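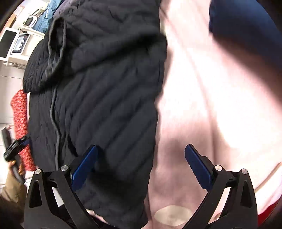 Issue 12

Plilidwood Clothes Folding Set: README

Welcome! Plilidwood is a collection of pictures and short notes on the folding, stacking and putting away of ordinary clothes at home. We love this subject more than is probably reasonable. Coats, sweatshirts, bedsheets, the fleece throw that lives on the end of the bed -- if it can be folded badly, we want it in here.

This issue is all about outerwear on soft surfaces. Past issues stuck mostly to tabletops, and a jacket on a hard table behaves very nicely. Put the same jacket on a blanket and things get interesting fast, with the blanket wrinkling up under the sleeves and creases of its own running off in every direction. The cover picture, a black quilted jacket on pale pink fabric, is a good taste of what the rest of the issue is like.

What's in the set

The full collection now holds about 3,000 pictures, and 2,000 of them carry a written note. Issue 12 adds 195 new ones, all with notes. Each picture has one line in notes.txt, made up of the picture number, the garment, the surface under it and a sentence or two in plain English.

Garment words we use: jacket, vest, coat, hoodie, pants, sheet, throw, other. If you can't tell a hood from a collar, write "hood or collar" and move on. We would much rather have that than a confident guess.

Surface words: bed, table, floor, blanket, other fabric. "Other fabric" is new in this issue and I'm very happy with it, as it rescued a whole pile of lines that used to say "bed?" with a question mark.

Why quilted jackets get their own section

They're wonderful! The stitching gives you lines to follow, so you can see how the cloth is turning even when the whole thing is black. On the cover the quilting runs diagonally, and the gray trim near the top makes the curve of the opening easy to pick out. Plain black fleece gives you none of that, and a bunched-up corner of it can be very hard to write a note for.

Padding also fights back. A thin shirt stays where you fold it, but a puffy sleeve wants to open up again, and our favorite method (arms in, bottom third up, then roll toward the collar) took Eirini Kalogeropoulos a whole evening of trying before she was willing to write it down. It's in methods.txt under "puffy, rolled." The Bognár fold, which some of you know from the sweatshirt issue, is in there too. I wouldn't use it on anything thicker than a light vest.

Writing notes

Keep them short and say what you see. "Dark folds bunched together at the bottom" is a great note. "Messy" isn't, because half the set is messy. Color names should be the everyday ones, so pale pink and gray are fine, and please leave blush and slate to the catalogs.

Drawstrings and zippers get mixed up all the time. When it's only a thin gray line running down the cloth, call it "cord or zipper."

Known problems

- Stiloler, our old sorting script, still files vests under jackets. Fix them by hand for now.
- Some January notes say "blanket" where the surface is a folded sheet. Eirini is working through them.
- Highlights on fleece can look like lint or a stain. Check before you write "spot."
- The Porance shelf pictures are missing their surface words.

Changes since the last issue

Added "other fabric." Merged "parka" into "coat." Rewrote the rolling method, with a separate step for hoods. Removed duplicate sheets.

Corrections are very welcome -- send the picture number and your new line, and it'll go into the next issue.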